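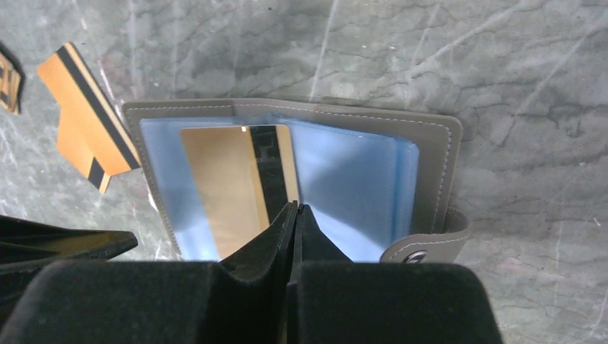
Unit 6. Card wallets with bound sleeves: parts, loading and wear

Course handout, Small Accessories, Skanosville evening program
Instructor: Rigoberto Quintero

6.1 Parts

The folding card wallet used in this unit has a light gray-taupe faux-leather cover and a block of light blue translucent sleeves. Students should learn the following terms before the bench session, as they are used without explanation in Unit 7.

Cover. The outer piece, which lies flat when the wallet is open.
Perimeter stitch. The line of thread just inside the edge of the cover. A pale thread on a gray cover makes uneven stitch length easy to see, so check it first on any piece handed in for grading.
Closure tab. Extends past the right edge of the open cover and carries a round metal snap button at its end. A tab that has been stored folded tends to keep a curl.
Sleeve block. The stack of plastic pages. The pages fan when the wallet is open, and the layered edges can be separated with a fingertip.

6.2 Loading a card

Open the wallet on a flat, hard surface. Stone is suitable, but wipe it first, as grit scratches both the plastic and the card face. Undo the snap by lifting at the button. Pulling on the body of the tab puts the load on the stitching.

Hold the sleeve open and slide the card in by its short edge. Keep the card parallel to the sides of the sleeve. If it stops partway, withdraw it and start again – forcing it will split the weld at the corner. Load one card per sleeve. Two cards in one sleeve will stretch the plastic, and the sleeve will not recover.

6.3 Magnetic stripes

The gold card in the leftmost sleeve stands vertically, with its black stripe running down the right part of the card. Stripe orientation has no effect on storage, but a consistent orientation through the block makes cards faster to find. A loose card should not be left stripe down on stone.

Metallic finishes show rub marks sooner than matte ones. Record the finish of each card on the worksheet before loading.

6.4 Snap test

Close and open the snap 500 times by hand, in sets. After each set, inspect the base of the button for movement and the tab for cracking at the fold. The Skonoso sample used in July reached 1467 cycles before the button loosened. The Becerra sample was withdrawn early with a torn tab – see the bench log for the entry.

6.5 Assignment

Measure 2 sleeve blocks, one new and one used. Report sleeve width, page thickness and any clouding of the plastic. Flostico calipers are in the second drawer and must be zeroed before use. Reports are due October 5, 2024.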